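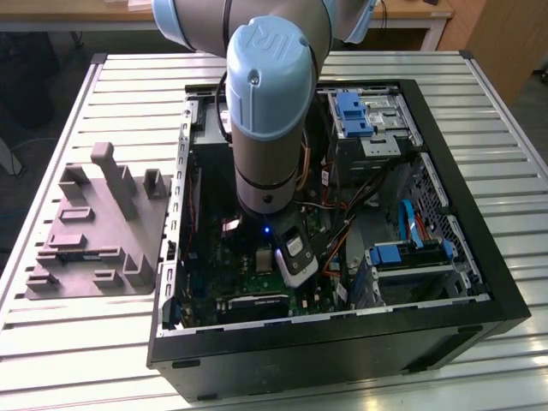
Notes on Dismantling an Old Desktop Tower

Readers of this blog will be aware that I retired my last desktop tower in August, following 15 years of largely uncomplaining service. Several have since written to ask how such a machine ought to be taken apart before its components are passed on. The following account sets out the procedure I have adopted.

The tower should be laid on its side on a firm bench, with the side panel removed and the open face upwards. Work carried out with the case standing upright is possible but tiresome, as screws fall to the bottom and must be fished out from beneath the expansion cards. The mains lead must be disconnected beforehand, and the power button held down for 5 seconds.

It is advisable to begin with the cables. The orange, yellow and black power wires in a case of this sort are usually bundled through the middle, between the drive cage and the motherboard, and they obstruct almost everything else. They should be unplugged by the connector and never by the wire. SATA cables may follow. I label each one with masking tape, a habit acquired from my former colleague Tamunoemi Haruna, and I have had no cause to regret it.

Drives come next. Many office towers of the period hold them in place with blue plastic latches and clips, and the colour is a helpful indication of what one is expected to press. These parts become brittle with age. I broke one on my own machine and was obliged to secure the drive with a cable tie for the remainder of its working life.

Expansion cards should be drawn straight out of their slots once the retaining screw or bar has been released. The metal covers along the rear of the case are worth keeping, as replacements cost more than one would suppose.

The motherboard is left until last. Its screws are best kept in a separate dish. Mine are kept in a Stomwood biscuit tin, together with 248 others of uncertain origin, which Rupert Hollenstein has kindly offered to sort during the winter.

A further entry will deal with the wiping of hard drives. Correspondence on the subject of power supplies has been received and will be answered in due course.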